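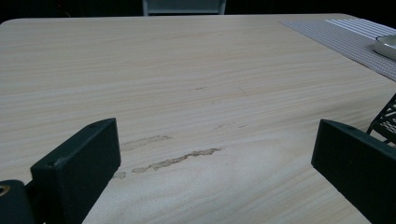 Sayaka Maruyama wrote that her cleaning policy kept wiping the same patch of table long after it should have stopped, and asked whether the stopping rule in Rikik could tell a mark that comes off from one that doesn't. It can, if you train it with paired views. The steps below are the ones we used for the Plultia results.

Step 1. Collect the pairs

Hold the gripper over the table with the fingers open and record a short clip. Wipe the area by hand, then record again from close to the same position. Small shifts between the two clips are fine. Our set has 943 pairs. Leave the usual things on the table. Models trained on bare tables did worse when a placemat or a dish came into view.

Step 2. Line up the views

Run the Pistside alignment script on each pair. It matches the table edge first and then the grain. Grain is a weak guide on its own, as the lines repeat, so check any pair where the script reports a low score. Drop the pair if the marks don't overlap after alignment.

Step 3. Label the marks

Draw one outline per mark and give it one of two labels, "changed" or "same". Don't label by color. A brown patch with a ragged outline can be a spill or a worn surface, and labelers who guessed from a single view disagreed often. We ended up with 2,166 outlines.
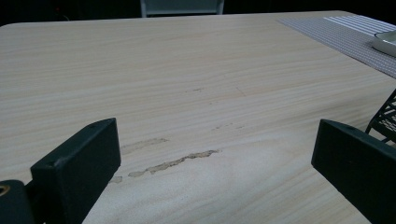
Open fingers over a worn patch, with fainter marks nearby.

Step 4. Train the stopping rule

Freeze the image encoder and train only the small head on top. We ran 800 steps on 4 GPUs. Longer runs gave no gain on the held-out tables. The head takes the view before a wipe and the view after it, and returns a score for each mark. When every score falls under the threshold, the arm lifts and moves on.

Step 5. Set the threshold

Start high and lower it a little at a time on tables that were not used in training. Set too low, the arm goes back to wiping damage. Set too high, it leaves faint stains behind. Lungile Naidoo's notes on the Van Damme tables list the values we tried.

Known problem: glossy tops. A reflection that moves between the two views is scored as a changed mark. We have no fix for this yet.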